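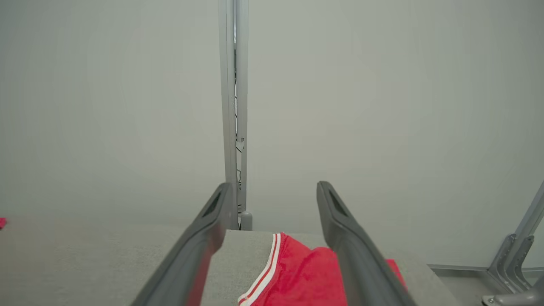

Gøran Sjöberg reckons you should do shirts before shorts when you first set up the Alteo folding kit, and he left a long comment under my last section to say so. His argument is that a shirt shows up a badly set grip straight away, while shorts let you get away with murder. I see his point, but I still start with shorts — there's less cloth to wrestle with while you're learning the menus — so that's the order I've kept. Swap it round if you like!

Section 4: Teaching your first fold

I'm assuming you've bolted everything down, run the arm check in Section 3 and had a cup of tea. You'll want the Bollden hand controllers charged and the Rudix app open on a laptop nearby.

1. Pick your surface. I've had good results on hard tabletops and on padded, fabric-covered ones. Whichever you choose, stick with it for the whole first batch.

2. Open the Rudix app, go to Tasks and tap New. Call it something you'll recognise in February, when you've got a dozen of the things. Mine is called "shorts again".

3. Set the grip force to 200. The scale is Rudix's own and the manual never says what the units are (I did write and ask). For thin sports fabric 200 has been fine for me, and I've only nudged it down to 121 for one very slippery lining.

4. Open both grippers fully and bring one in over the garment, slowly. Watch the wrist view as you go, and stop once you've got a finger on either side of the bit you want to pick up.

Caution: keep your own hands off the surface while the arms are live. If you need to straighten something, press Pause first and wait for the tone.

5. Fold the shorts, tap Save, then move on to a shirt.

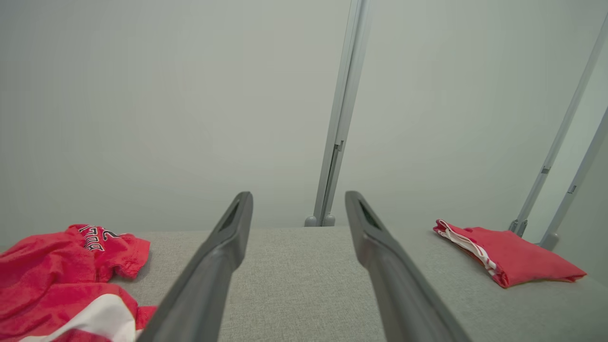

Fig. 4.1 Wrist view, fingers open, with a folded garment on the right and a crumpled jersey on the left.

6. Shirts need more room, so put anything you've already folded well over to one side. I learned this the slow way one Tuesday, when I dragged a sleeve through a whole finished pile.

7. Use one arm to hold and the other to move. It feels awkward for the first few goes and then it clicks. If the cloth keeps bunching up under the holding gripper, let go, lift clear and start that fold afresh.
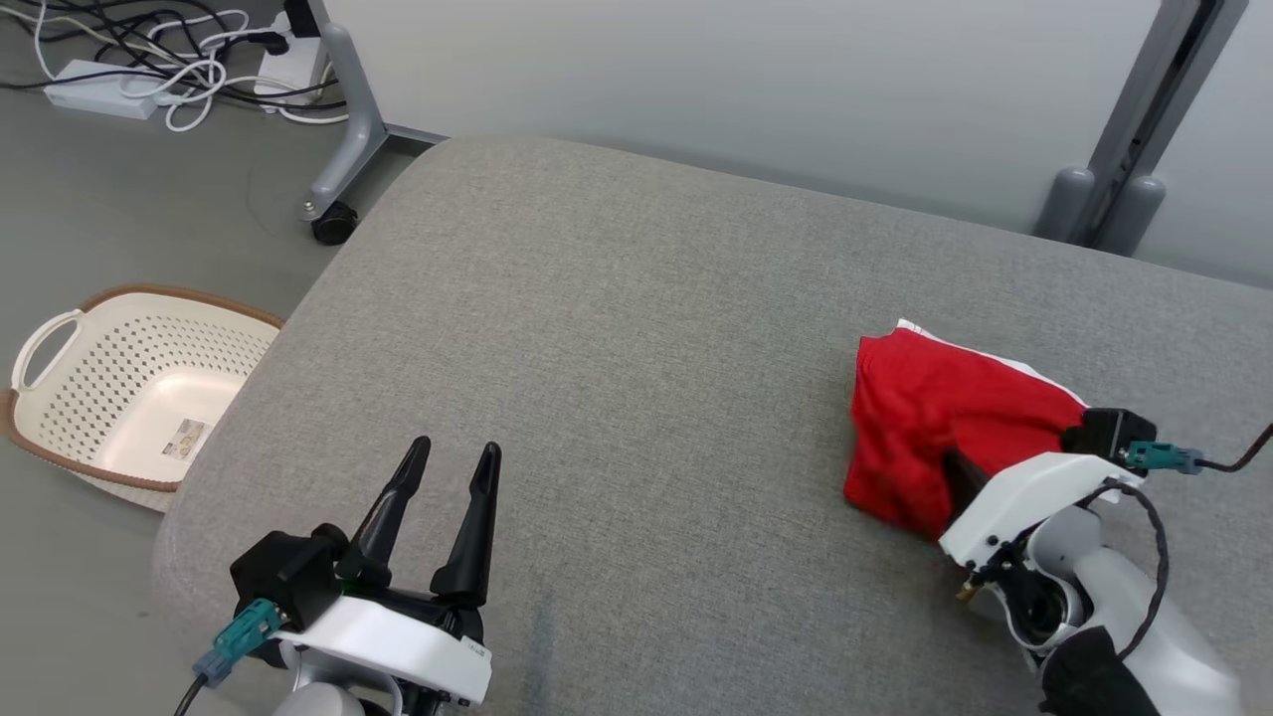
Fig. 4.2 Right gripper on the cloth, left gripper open.

8. Check your cables every so often. The connectors on the grippers are teal on mine, and each lead wants enough slack for the wrist to turn without tugging.

Note: the app keeps up to 1,931 saved moves before it starts nagging you to clear some out. Holger Dahlgren at Løken, where I bought the kit, told me to export them well before then, and I do it at the end of each batch.

9. Tap Replay at half speed and keep a thumb over Pause. If a fold comes out wonky, delete that one move and teach it again; you don't have to bin the lot.

Towels are in Section 5, along with the wider finger pads, which you'll need to order separately.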